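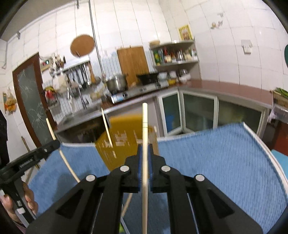
格莱尼丝·皮尤在回信里说，取整规则对双方一视同仁，员工提前打卡不计，延后打卡也不计，公司没有从中得到任何好处，因此她看不出复核的必要。信写在工资申诉单的背面，盖了财务科的章。

艾冯·詹金斯把信读了两遍，归入卷宗，编号接在申诉单后面。他受聘复核Gebru公司齐尔特索普（Ziltthorpe）仓库的工时记录，合同期到五月底，报酬按件计算，与结论无关。

申诉人是罗桑热拉·戈多伊，夜班拣货。她的主张只有一句：工资单上的小时数少于她在仓库里的小时数。附件是一本横格练习簿，每页一周，左栏进门时间，右栏出门时间，用圆珠笔写成，没有涂改。有几页夹着公交车票。

仓库用的考勤系统叫Sundum。刷卡时，终端记录精确到秒的原始时间，随后生成一个“计薪时间”，薪资模块只读取后者。取整单位是10分钟。上班向后取，下班向前取。21:51刷卡，按22:00计；06:09刷卡，按06:00计。这就是皮尤所说的一视同仁：两头都取整，每个人都取整。

詹金斯先检查规则本身。如果员工到岗后须等到整点才能开始工作，向后取整可以成立。他于是去看开工时间。拣货终端有自己的日志，记录每一次扫码。他向仓库索取日志，三天后收到一份打印件，按货架号排序，而不是按时间。他重新要了一次。

第二份是电子表格。他把扫码记录与刷卡记录按工号对齐，发现夜班的第一次扫码通常落在计薪时间之前，最后一次扫码通常落在计薪时间之后。也就是说，系统的一半知道这些人在干活，另一半不知道。两半之间没有接口。

他请戈多伊来办公室核对练习簿。她下班后直接过来，外套没脱。

“你的记录比刷卡记录晚一分钟，每次都是。”他说。

“我用的是更衣室的钟。”

“那只钟快一分钟？”

“我不知道。别人也看那只钟。”

他在备注栏写：系统性偏差，加一分钟，来源为更衣室挂钟，不影响时长。

“会退钱吗？”她问。

“我只核对时间。”

她点点头，在核对表上签了名，问练习簿能不能拿回去，她还要接着记。他复印了全部页面，把原件还给她。

仓库经理海威尔·霍普金的意见是书面提交的。他写道，提前到岗属于个人习惯，公司从未要求；延后离岗多因员工动作缓慢。他附上了交接班规定。规定第四条：接班人员应在班次开始前完成领取终端、检查电量、到达指定通道。第五条：交班人员须待接班人员到位后方可离开。詹金斯在这两条旁边各画了一道竖线，没有写字。

剩下的工作是计算。仓库在册326人，夜班与日班适用同一规则。他用原始时间重新生成每个班次的时长，减去无薪休息，再与计薪时长相减。差额为正表示少付，差额为负表示多付。他把负数设成红色。表格从头拉到尾，没有红色。

他怀疑公式写反了，换成手工抽查。抽查结果与表格一致。他又怀疑规则只在近期启用，便查配置历史。Sundum保留每一次参数修改，包括操作人和理由。取整规则有过一次修改。在那以前，系统采用就近取整，不足五分钟舍去，满五分钟进位，长期下来大致抵消。修改当天的理由栏写着“简化”。操作人是阿莱德·菲利普斯，集团薪酬总监。

卷宗里另有一份文件，原本不在他的索取范围内，是Gebru财务科误装进同一个信封的。那是管理层奖金方案的附录，其中“人工成本优化”一项占有权重，达标与否按每班平均计薪时长判定。取整规则修改后的第一个季度，该项达标。此后每个季度都达标。

詹金斯考虑了半个下午，是否应把误装的文件退回。合同规定，复核人不得引用未经正式提交的材料。合同没有规定复核人是否可以不退回。他打电话给皮尤，告知她信封里多了一份附录。

电话那头停了一会儿。

“哪一份？”

他念了标题。

“请退回来。”她说，然后又说，“你看过了吗？”

“需要看过才知道是多出来的。”

“报告里会写吗？”

“会写收到过，会写退回的时间。”

“不写内容？”

“标题已经说明内容。”

她没有再问。当天下午四点，附录用挂号信寄出，回执贴在卷宗末页。

报告初稿交到集团后，菲利普斯的办公室提出一处修改意见，建议将“少付”改为“计量差异”，并建议以一次性补贴方式处理，每人200镑，签收后视为结清。詹金斯用表格验算了这个方案。有些人的差额低于200镑，多数人高于。夜班的中位数将近500镑，戈多伊的数字在中位数以上。补贴的总额低于差额的总额，低出的部分他算到便士，列入附表。

他在答复中写道，“少付”一词按薪酬手册的定义使用，定义见手册第二章；如集团希望改用其他词，应先修改手册。关于补贴，不属于复核范围，但附表可供参考。

定稿时他加了一节“建议”，共三条。恢复就近取整，或直接按原始时间计薪。将扫码日志与考勤记录对接。校准更衣室挂钟。

第三条后来最先执行。霍普金派人换了一只新钟，由电波校时，钟面下方贴着Rerent的标签，说明设备为租赁，损坏须照价赔偿。

合同到期那天，詹金斯去仓库取回自己的门禁押金。交接班还没开始，通道里已经有人在检查终端电量。戈多伊坐在更衣室的长凳上，抬头看钟，在练习簿左栏写下21:50，旁边加了一个小括号，里面写着：新钟。

“还在记？”他问。

“规则改了吗？”

“在审批。”

她翻到封底，看了看还剩几页，把笔夹进去，到终端前刷卡。屏幕显示刷卡成功，计薪时间22:00。

押金窗口要求他填写在场时长。他按进门登记的时间填了，窗口里的人看了一眼，替他改成了整点。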